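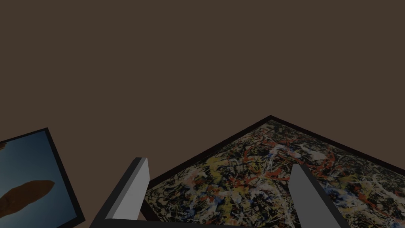

2 min read

Cookies: we use them to keep the site running and see what gets read. Accept all / Manage choices

Search news, people, topics Go

Robots that practise on pictures before they ever touch one. That is the idea behind Marti, a training method from the small lab Terkar, which put out its first results on 14/02/2026.

The task sounds easy. Tell a gripper which of two framed paintings to go for, in plain words, and see if it heads to the right one. All done in simulation so far, no real arm and no real art.

"People say 'the splashy one' or 'the blue one with the brown blob'. They don't give you a title," said Palesa Botha, who leads the work. "The robot has to cope with that."

Marti was trained on 50 simulated rooms, then tested on paintings it had not met before. It picked the right one 97 times out of every hundred, Terkar says. An older method, Zerico, was given the same test and did worse, mostly when the frames were seen at a sharp slant from the gripper's own viewpoint.

Lifting is another matter. Frames are thin and flat and the fingers tend to come in at a bad angle. Out of 12 lifting trials the arm managed 10, but Botha said teh number was too small to lean on.

Donal Ó Ceallaigh, a robotics researcher not involved in the work, called it "a tidy result on a narrow problem". He wants to see glare, dust, bad lighting. Simulated rooms are kind to robots, he said.

Next step is a real arm. Tests planned for June at Terkar's workshop in Trornov, using cheap prints. Code to follow, no date given for that.

Comments (3)

Balakrishnan Nair
Does it still work if both pictures are blue? Article doesnt say.

Dimas Pattinasarany
10 out of 12 is fine for a print, I would not let it near anything I'd paid for

Michalis Dimitriou
Would like to know what Zerico scored. "Did worse" could mean anything.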